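Search tips
Type a word and press enter
Search

Kitchen Counter Tips for Recording Arm Examples at Home

By Lizeth Nina
25/03/2018

These are notes for people who record examples for a learning arm on their own kitchen counter. Most of it is ordinary housekeeping. The arm learns from what you show it, and a kitchen changes every time someone makes breakfast, so a good part of the job is deciding what stays put and what is allowed to move.

Set the base first

Pick the spot for the arm before you touch anything else. It should reach the piece of counter you plan to work on without stretching to its limit. Clamp it down, then push on it sideways with your hand. If it shifts, fix that now. A base that creeps during the session gives you a folder of recordings that disagree with each other, and you won't notice until the end.

Put a small strip of masking tape on each side of the base. If you have to take the arm down for dinner, the tape gets you back to the same place in a minute.

Run the cables up and over the arm's joints with enough slack for the full reach. Move the arm by hand through its widest swing and watch the cables as you do it. Keep them away from the cooktop and the sink.

Leave the kitchen looking like a kitchen

My first batch was recorded on a counter I had cleared down to the stone. I got 101 clean recordings of picking up a cup and the arm did fine until I put the canisters back. Then it reached for the wrong things. I started over with the counter the way we keep it, and I have left it that way since.

Keep out what you normally keep out. Jars, canisters, the paper towels and the utensil holder can all stay. What you need is one open patch big enough for the task, and a clear path for the arm to get there and back. 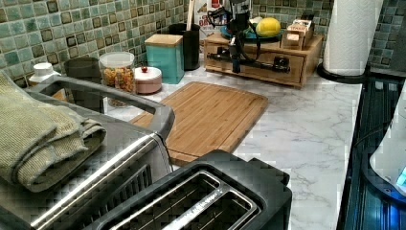
Move the background things a little between sets. Turn a jar, slide a canister over a few inches, fold the towel a different way. Don't do it in the middle of a set. I change things every 20 recordings or so and write down what I changed.

Heat and power

Turn off and unplug the toaster and the oven before recording near them, and let them cool. Anything with a heating element counts. The same goes for the cooktop: burners off, and nothing left on the glass that you would mind having knocked over.

Use a separate outlet for the arm if you have one. On a shared kitchen circuit, the coffee maker coming on can trip the breaker and you lose the recording in progress.

Picking things to practice with

Start with objects that can be dropped. A lemon is good: it's firm, it's bright, and it rolls just enough to be interesting. A folded dish towel is harder than it looks. Leave glass for later.

Wash fruit and dry it before you start. Replace it when it gets soft, and note the change in the log, since a soft lemon sits differently in the grip.

Doing the recording

Move slower than feels natural, but don't stop and hover. If you hesitate over the object, the arm will learn to hesitate too.

Start every recording from the same rest position and end there.

Keep some of your mistakes, if you recovered from them. A missed grab followed by a good one is worth having. A recording where you gave up and put the thing back by hand should be deleted the same day.

I stop after 2 hours. My recordings after that are sloppy, and I have thrown out enough of them to know.

How many you need

For one task in one kitchen, I had usable results at 900 recordings. The Sastora group suggests 2000 if you want the arm to cope with a different counter, and that matched what I saw when I took mine to my sister's house. Her counter is dark and mine is light, which made more trouble than the difference in height.

Naming and the log

I use Breto to sort the files, but a plain notebook works. For each set write the task, the object, what was moved, and whether the light was on. Name the folders the same day. Three days later you will not remember which towel set was which.

Cleaning up

Wipe the counter before and after. Crumbs get into the clamps and then the clamps slip. Wipe the gripper with a damp cloth, never a dripping one, with the power off. Don't use spray cleaner near the joints. Spray the cloth instead, away from the arm.

If you cook in the same room, cover the arm. Grease settles on everything within a few feet of a frying pan. An old pillowcase does the job.

Related tips
Getting tape residue off stone
Which clamps hold on a rounded edge
Labeling cables with bread tags
Sunda gripper pads: washing and replacing
Folding towels for practice sets
Cao desk lamp for evening recording
Coming in April: sorting the utensil drawer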